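Small white drawers at Eltell

The craft room at Eltell was repainted in May, and most of the storage had to come out while the walls were done. We used the time to go through it. The old stacking trays have gone to the Dotmont reuse shop. The white drawer cabinet stays, and this page is mostly for people who have asked what it is like before getting one for their own room.

We call it the Kinby, after the shelf it normally lives on. It is a plain box with flat sides and a loop-shaped handle on the drawer. The handle is small but easy to find without looking, and it suits a job where you have glue on one hand and need a pair of scissors with the other. A drawer with a flush front was tried a few years ago in the Queiroz room and people kept prising it open with rulers.

At Eltell the top drawer is for things in daily use: pencils, tape, the good scissors. The lower drawer is for spares. Paper goes elsewhere, as it curls if it is pushed in at an angle. We bought 40 sticky labels for the new arrangement and have used very few of them so far — it is quicker to open a drawer than to read one.

Before anything goes back in, each drawer is wiped and left open to air. Lining paper is optional. Ours comes off a roll 80 cm wide, which leaves a strip over that does for the window sill. Put a cloth on the table first if the top is one you care about, and pull it straight before the cabinet goes down, as creases are hard to get out afterwards.

The cabinet on its white cloth, top drawer pulled out and empty, the lower one shut. 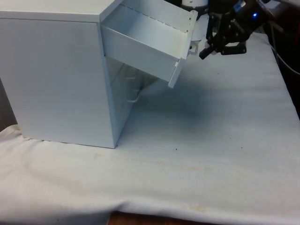 Closer in, against white and light grey.
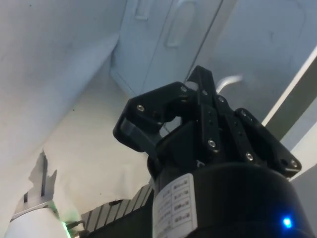

Pale blue-grey towards the top, where the cabinet door is.
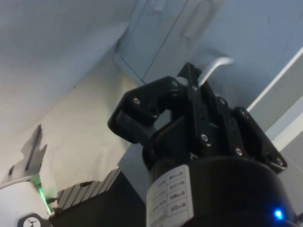 Eltell Room Notes — Issue 16 — p. 2

White shows pencil dust quickly. A damp cloth with a drop of washing-up liquid deals with most of it, and a dry one afterwards stops the smears. Go along the drawer rims too, where fluff collects. Keep scouring pads away from the matt surfaces, as they leave shiny patches.

The spare tape and string are still in a box under the sink until the shelf is back up. Please return scissors to the top drawer with the points facing the back. If a drawer starts to stick, take it out and check behind it for pencils before pushing harder.

The next gallery page will cover the Queiroz room and its hooks.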